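Projects > Social Care and Ageing > Student Reports

Choosing a care home: what families are told before a relative moves in

Project report by Thịnh Đặng
Submitted February 3, 2026

1. Background

My grandmother moved into a residential home in Flallau in August. My parents visited three homes before they chose one, and at each visit they were given a folder. The folders were very different. One had a full price list and a sample contract. One had a glossy leaflet and a menu. The third had a letter from the manager and nothing about money at all. I wanted to find out if this was normal, and if families felt they had been told enough to make a choice.

The project covers residential and nursing homes in Flallau and in Paiva, the next town along the valley. It does not cover home care or sheltered housing. My supervisor suggested leaving these out as the contracts are too different to compare in one term.

2. What I did

I collected information packs from 32 homes. I wrote to each home, said I was a student, and asked for whatever they would normally send to a family. Most packs came by post and the others came by email. I did not chase any home more than twice.

I then put together a questionnaire for relatives. It was shared through two carers' groups and the notice board at Paiva library, and 166 people filled it in. The questions were about what they had been told on fees, staffing, medical care, visiting and what happens when a resident's needs change. There was a box at the end for anything else, and people used it a lot more than I had planned for.

The answers were typed into a spreadsheet by hand and checked once against the paper forms. Anything that could identify a home or a resident was taken out at this stage. 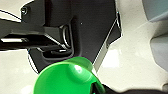 Figure 1. Dark panel with pale edge strip and black cable.

3. Findings on fees

Fees were the subject people wrote about most. The weekly charge was nearly always given somewhere in the pack, but what it paid for was often hard to work out. Hairdressing, chiropody, newspapers and trips to hospital appointments were sometimes included and sometimes charged on top. Several packs used the words "from" or "starting at" before the weekly charge and did not say what would make it go up.

Relatives were also surprised by yearly increases. One woman wrote that the first she knew of the rise was when the new direct debit left her father's account. Another person had been told there would be "a small review each spring", which came to more than they had set aside for the whole year.

Top-up payments were badly explained. These are the payments a family makes when the home costs more than the council will pay. In a few packs the term appeared with no explanation. In others it was not mentioned, although relatives of people in those homes told me they were paying one.

4. Findings on care and staffing

The packs said a good deal about food, gardens and activities. They said less about who would be on duty at night. Where staffing was mentioned, the wording was general, such as "a dedicated team around the clock". Relatives said they had usually asked about this in person and had been given a clear answer once they asked.
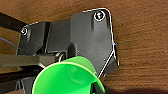
Night staffing mattered most to families of people with dementia. They wanted to know how many carers were awake, and if there was a nurse in the building or only one on call. One man said he had visited at seven in the evening on purpose, without booking, and had learned more in ten minutes in the hallway than from the tour.

Medical care came next. Some homes ask new residents to change to a GP practice linked with the home. This was stated in the contract in most cases, but relatives often found out on moving day. Two said they would have chosen the same home anyway but would have liked time to sort out the prescriptions.

5. Findings on changing needs

This was the weakest part of nearly all the packs. A person may move in able to walk and dress, and need nursing care a year or two later. Families wanted to know if their relative could stay. Many residential homes cannot provide nursing care, and a second move is hard on someone who is already frail. The contracts usually had a clause on this, towards the back, giving the notice period. The leaflets at the front of the pack talked about "a home for life".

I do not think the homes set out to mislead people. The leaflets and the contracts seem to have been written at different times by different people. A manager in Paiva told me that her leaflet was older than her own time in the job.

6. The checklist

The second part of the project was to make something families could use. I wrote a checklist of questions to take on a visit, printed on both sides of one sheet. The working title was Drarkness, which came from a typing mistake in my first draft ("fees kept in drarkness") and stayed on the file name. The printed version is just called Questions to Ask.

It is set out in the order people tend to think of things during a visit, starting with the room and ending with the contract. The college print room ran off 1000 copies. They have gone to the library, the carers' groups and the hospital discharge lounge. The layout was done in Flandex, the page design program we use on the course, in large type with wide margins so that people can write answers next to the questions. 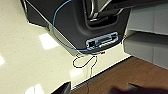

Figure 2. Black device and blue cable on a cream-coloured counter.

After the first test with relatives I made some changes. "Tariff" became "price". The question on night staff was moved up. I took out a question about inspection reports, because people could look these up at home, and then put it back in when two relatives said they had not known the reports existed.

7. Limits of the project

The people who answered were mostly members of carers' groups, so they may be better informed than other families. I did not interview any residents. That would have needed a longer approval process, and I would start it much earlier if I did the work again. Some homes never replied to my letter, and I cannot say if their packs are better or worse than the ones I read.

I also did not compare council-run homes with private ones, as there were too few council homes in the area. The questionnaire forms are held by the department until the marking is finished, and will then be shredded.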